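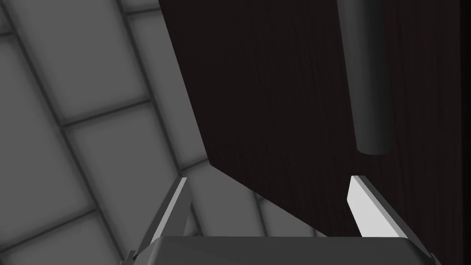 Kitchens in Garside went dark this winter. Blame rent, blame Heker. Gray square tile, darker grout, brown wood grain beside it. Cheap to copy, 149 a panel.

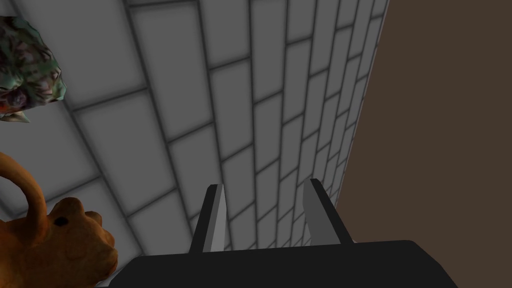 One reader wrote in that hers took 6 weeks and teh drawers still stick.

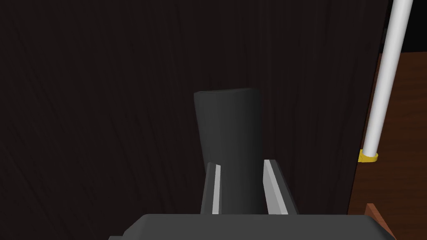 Dark wood eats light. Budget for lamps, say 70 each. Something gray and cup-shaped half dissapears against it by the right side.
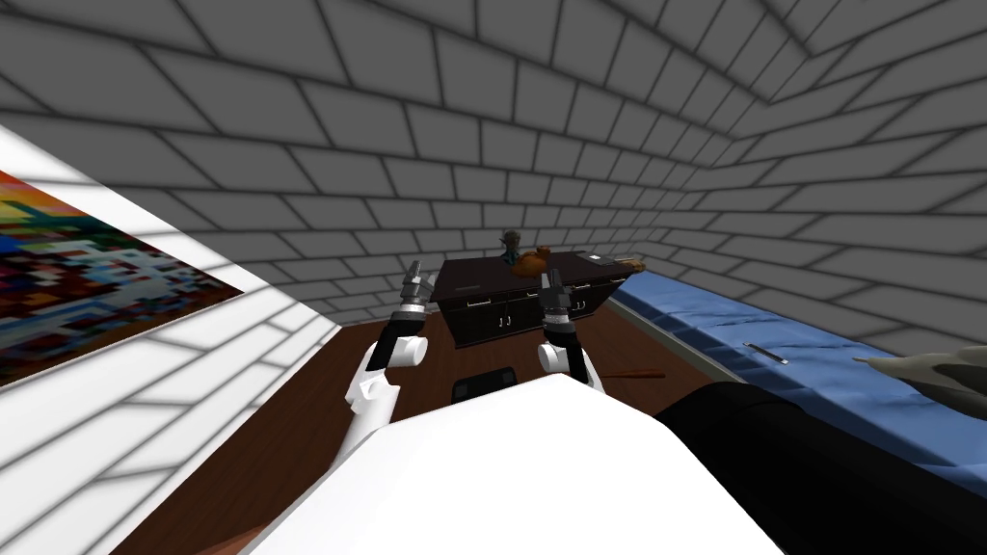 Where to look

Bodura, upstairs. Go before noon.

Contact | © Erkov | Back to top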